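Unit 6: Looking after the hand-held gripper

Notes for the Thursday group. Bring the Unit 5 sheet, as the screw sizes are on it and are not repeated. Questions before class go to Simone Paiva.

6.1 What this unit covers

Last week was the arm-mounted version. This unit deals with the hand-held one: a camera, two fingers, a trigger and a grip. It has no motors, so most faults are mechanical and can be found by eye or by feel. The parts that need regular care are the finger pads, the markers on the finger housings, the slide the fingers travel on, and the camera mount.

6.2 Pads

The pads are soft and ridged. The ridges do the gripping, and they fill up with dust, skin oil and paper lint. A clogged pad looks slightly shiny and lets thin plastic slip.

Clean the pads at the end of every session. Use a soft brush along the ridges first, then a damp lint-free cloth. Do not use solvent. Wim De Haan ran a set with solvent in March and the tips went tacky and picked up twice as much dirt as before.

Replace a pad when a ridge is torn, when the tip has taken a permanent bend, or when the pad rocks in its housing after the screws are tight. Always replace both pads together. A new pad facing a worn one closes off center, and the fault looks like a slide problem when it is not.

Fitting order:
Open the fingers fully and lock the trigger.
Remove the two housing screws and lift the old pad straight out.
Wipe the seat.
Press the new pad in until it sits flush, ridges facing inward.
Start both screws by hand, then tighten them in turn.
Release the trigger slowly and check that the tips meet.

6.3 Markers

Each housing carries one black square marker. The software reads the finger opening from the distance between the two, so a marker that has lifted or shifted gives a wrong width for the whole recording. The error is constant, which makes it easy to miss when you play the recording back.

Check the corners with a fingernail. If one lifts, take the whole marker off and fit a new one; do not glue it down. Line it up with the edge of the molded recess and press from the center outward. After any marker change, redo the width calibration in Dimus: fully closed, fully open, then on the 30 mm block. Write all three readings in the log.

Gloss is a problem too. Markers must be matte. Tape over a marker -- even clear tape -- will catch a ceiling light and the reading will drop out.

6.4 Slide

Work the trigger 6 times with nothing between the fingers. The travel should feel even in both directions. A gritty feel means dirt in the slide: brush it out and wipe the rails. A sticky spot at one place means a dent or a bent rail, and the unit goes to Agustina Salinas. Use one drop of the light oil per rail, no more. Oil that reaches the pads ruins them.

6.5 Camera mount and view check

Do this last, after everything else is tight. Hold the gripper over a table with ordinary objects on it and look at the live view. Both fingers should enter from the bottom and both markers should be in view, clear of glare. Close the fingers partway and look again. If one marker leaves the view as the fingers move, loosen the mount, square it to the housing and repeat.

Use a table with some variety on it. A bare bench hides focus problems, and a thin, crinkled package is a good test of whether you can see the pad tips properly against an object.

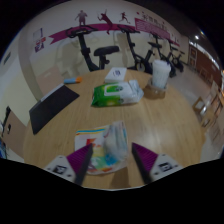
Figure 6.1. View check with the fingers open over a round table. One marker per finger, both in view; pad tips at the plastic bag.

Compare your own view with Figure 6.1 for the position of the fingers and markers. The background does not matter for this check.

6.6 Log sheet

Fill in one line per session: unit number, pads (cleaned or replaced), markers (sound or replaced), slide, view check, initials. Kelly Furtado collects the sheets and orders pads from them, so an empty column means no spares.

For next time

Strip and refit one finger on the practice unit, in pairs, and bring the three calibration readings. Iolanda Prado will have the bench open until 4 on Thursday.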